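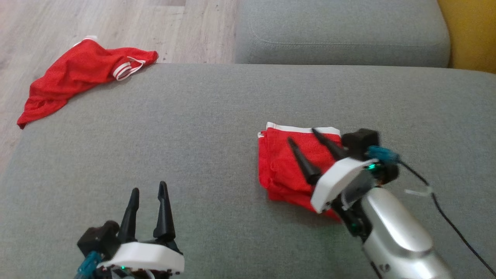
Will the Skernen fit through a normal front door?
It should fit through most of them if you take the legs off first and bring it in on its end. The body is 839 mm at its slimmest without legs, so measure the clear opening with the door in place, and if it's tighter than that, take the door off its hinges or ring us before you order.

Skernen sofa, fixed seat, light grey
Made to order by Hodžić Upholstery for Arden Furniture
Free swatches | Delivery and carry-in included | Pay a deposit now, the rest when it's ready

The Skernen is a sofa for sitting on. We mention it because a fair number of sofas on the market appear to have been designed for being walked past. This one has a seat you can get out of without a run-up, arms wide enough for a mug (we're not recommending it, we've just met people), and a back that stops somewhere useful on the average adult.

It has been in the Arden range longer than any other piece we sell, and in that time we've changed the legs, the webbing and the name of the grey. The grey itself has stayed put. It used to be called Pewter Mist, and is now called Light Grey, following a long meeting.

The seat

The seat is fixed and upholstered all over, so there are no loose seat cushions to plump, straighten, flip, or lose an afternoon to. Some customers miss them. If you are a committed flipper, the Diltholm further down the page has three loose ones and will keep you busy.

Depth overall is 900 mm, arms and back included. That puts the Skernen on the shallow side of modern, and we've kept it there on purpose. Very deep sofas are lovely for lying on and hopeless for visitors, who either perch at the front like they're waiting for a blood test or slide back and put their feet straight out like a toddler in a pram. Tall people have asked for a deeper one. Gorazd Dimitriou, who drew the original and still looks after the pattern, has drawn a deeper one, sat on it, and put the drawing away again.

The fill is foam over webbing with a soft wrap on top. Medium firm is the official description. It softens a little over the first few months and then settles down. If you try the showroom one, bear in mind it has been sat on by the entire district, including a school group sheltering from hail, and yours will arrive firmer.

The fabric

Light grey is the colour people order when they can't agree on a colour. It's our best seller by a long way, and it goes with pretty much everything, including whatever you're about to drop on it.

The cover is a woven upholstery fabric with a soft, slightly dry feel. It isn't waterproof, and we would be suspicious of anything soft that was. Blot spills with a plain white cloth, work from the outside in, and don't rub. Do not go at it with the green side of the dish sponge. We see what that does several times a year, and the repair is always a whole new panel.

Colour transfer is the other thing to watch. New denim is the worst offender. Bright or dark clothes fresh from the shop can also leave a little of themselves behind, particularly if they're damp, so give them a wash or two before they spend a night on the couch. And everybody's clothes spend a night on the couch. In the Dimitriou household the sofa is known as the second wardrobe, and the first wardrobe is understood to be for storage.

Other colours on request: Charcoal, Oat, a green we're fond of, and a mustard that photographs badly and looks terrific in a room. Ask for swatches of all of them. Put them on the arm of your old sofa for a few days and look at them at night with the lamps on, when you'll be using the thing.

The frame and legs

Hardwood frame, glued, screwed and corner-blocked. It's heavy. The people who carry it will tell you so.

The legs screw in by hand and come in a cloth bag, along with felt pads and a spare felt pad for the one that goes missing under the fridge. Tighten them again after a month. There is no tool in the bag, which has led to some worried phone calls, but there's no tool needed.

If you have floorboards that slope, and plenty of older houses around here do, ask for the adjustable feet. They're uglier and you won't see them.

Before you order

Measure the room, then measure the way in. The way in is where sofas come unstuck, or rather stuck. Check the gate, the front door, the hallway, any corner in the hallway, the stairs, the ceiling over the stairs, and the light fitting your nan left you. Note anything that sticks out, such as door handles, radiators and banister posts.

Mark the sofa out on the floor with masking tape and live around it for a couple of days. Open the cupboards. Walk through with the washing basket. If you keep stepping over the corner of the tape, you will one day walk into the corner of the sofa, and it has a hardwood frame, as discussed.

Lifts are their own branch of science. Send us the inside measurements along with the door height, and tell us whether building management needs notice. Some want it in writing, and a few want a bond and the driver's life story.

Delivery

The Skernen is made to order and takes around 9 weeks. Orders placed after October usually land in the new year, whatever you have promised your in-laws.

Panagiotis Triantafyllou runs the van. He will ring the evening before with a time window, and he keeps to it. He and his offsider will bring the sofa to the room you choose, fit the legs, take the wrapping away, and wait while you try it in the other spot. One other spot. Past that they're entitled to a cup of tea.

We can take your old sofa if you tell us when you order. Please check down the back of it first. So far the van has brought home a passport, a set of keys to someone's boat and most of a jigsaw, and we'd sooner not run a museum.

Looking after it

Vacuum it with the soft brush head when you're doing the floors. Crumbs work their way into the crease at the back of the seat and form a sort of sediment, so run the narrow nozzle along there too.

Keep it out of strong afternoon sun if you can. All fabric fades, and it does so politely and slowly until you move a throw blanket and find a rectangle of the original colour underneath.

If the fabric pills in the first few months, a fabric shaver will sort it out. Go lightly. Pilling is loose fibre coming up to the surface and it slows down by itself.

Cats: we have no advice that a cat would follow. The weave is fairly tight, which makes it less satisfying to claw than a looped fabric. That's as far as we'll go in print.

Warranty

The frame and webbing are covered for 5 years in ordinary home use. Foam and fabric are covered against faults, though wear, fading, red wine, trampolining and the green side of the dish sponge are on you. Keep your order number. If you lose it, we can generally find you by suburb and colour, unless the colour is light grey.

This is on top of your normal rights under consumer law, which we couldn't take away if we tried.

Specifications

Depth overall: 900 mm
Slimmest dimension, legs off: 839 mm
Seat: fixed, upholstered
Fill: foam over webbing, soft wrap
Frame: hardwood
Legs: screw-in, adjustable feet available
Cover: woven upholstery fabric, light grey as standard
Assembly: legs only
Lead time: see Delivery

Widths are made to suit, so the full width goes on your quote. Armchair and footstool also available in the same fabrics. The footstool has no storage inside it and we're asked about this constantly.

You might also look at

Diltholm: loose cushions, deeper seat, rolled arms, a bit grand. Needs a bigger room and someone willing to plump.

Skernen armchair: same seat and same arms, fits through nearly anything.

Arden offcut cushions: made from whatever is left on the roll. Colours change without warning and there are never two alike when you want two.

Order swatches | Request a quote | Visit the showroom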